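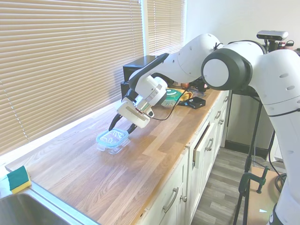
The Lid Situation: Kitchen Notes from Trisetti House, April 2025

The shared kitchen has had new house rules for 21 days now, and we are pleased to report that the butcher-block counter has been visible for several of them. The sink is another matter. So are the containers.

Clear boxes with blue lids are everybody's favorite, which explains why they spend so much time out on the counter between one leftover and the next. A box that has been washed and left by the sink is not put away. It is being considered for putting away. The cupboard is an arm's length to the left of the stove and has never turned anyone down.

A reminder on the order of things: scrape first, into the compost pail, then lid off, then wash the two pieces separately. Snapping the lid on a damp box and walking off gives the next person a small greenhouse. Tomato sauce wants cold water before hot, and curry wants more patience than most of us have after dinner.

The sponge lives by the sink. It has a green side for scouring and a yellow side for everything else, and clear plastic counts as everything else. Several boxes have gone cloudy under the green side, and they will not be coming back from it. 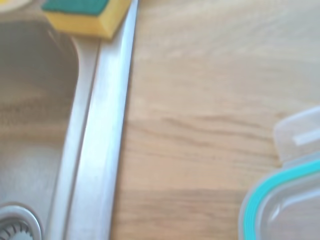

Can a wet sponge sit on the wood for a while?

Please keep it off. Butcher block soaks up water along the seams and goes gray there first, and sanding it out took most of an afternoon last time. Wring the sponge, stand it on the steel, and wipe up whatever dripped on the way.

While we're on the wood, the oil comes out again at the end of the month. One thin coat, left overnight, which means no chopping, no kneading and no setting down of hot pans until breakfast. Anyone who must have toast at midnight can have it standing up, over the sink.

Dish soap stays behind the sink. A squeeze goes further than you think — the last bottle was gone in five days, and we would like to believe that somebody was washing a car.

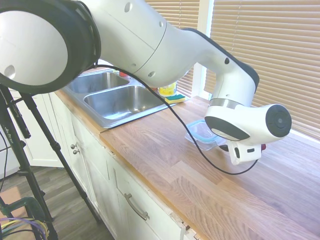 Then there are the orphans. The drawer holds lids that fit nothing we own, and we have stopped pretending their boxes are on vacation. On the last evening of the month everything gets matched on the counter. Pairs go home to the cupboard. Singles go in the giveaway bin in the hall, where the people in 66 are oddly keen on them for seed trays.

If a container is yours and you'd like to keep it that way, put tape on the bottom with your name. Tape on the lid only protects the lid.
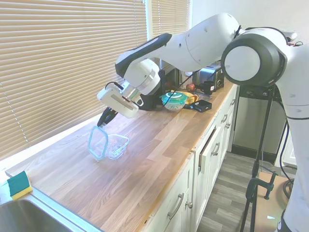
Dong-geon Pyo writes that tape comes off in the wash by the second week and that a paint marker on the base has held up far better, and would like it known that lids stored on edge, in a dish rack inside the cupboard, stop sliding into a heap. There is a spare rack on top of the fridge for whoever wants to try it.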